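Desk clutter talk, Grumstead, speaker notes

Slow down at the start. Last time I raced through the opening and had 10 minutes left over with nothing to say.

Say hello, thank Leena Salminen for setting up the chairs, then straight in: who has a cable on their desk right now and no idea what it belongs to? (Wait for hands. There are always hands!)

My own confession next. I kept a box of chargers through 3 house moves, and one of them was for a phone I'd sold in July. Pause for the laugh, if it comes.

Then the picture. Leave it up for a bit and let people look before I say anything. I want them to notice the wires first – the power strip sitting up on the desk with its plugs in, the adapter hanging off the side, the thin white cable looping over towards the laptop. Then the cardboard box, with a crumpled white cloth or tissue in it, and the little gold-coloured wrapper next to it. Mine's worse most weeks, and I give talks on this.
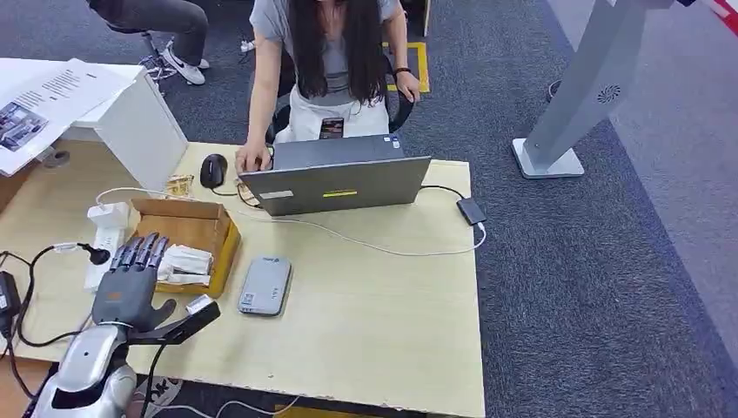

Marisol Pacheco wrote to me after the Stutmont talk to say that boxes are the real trouble, and that once one lands on a desk everybody treats it as a bin. I think she's right, so read that bit out and ask who agrees.

Now the practical part. Power strip goes under the desk or along the back edge, screwed down if you're allowed. Power bank gets a drawer. Wrappers, well, get a bin you can reach without standing up!

Skip the bit on label makers if we're running late. Take 2 questions, then tea.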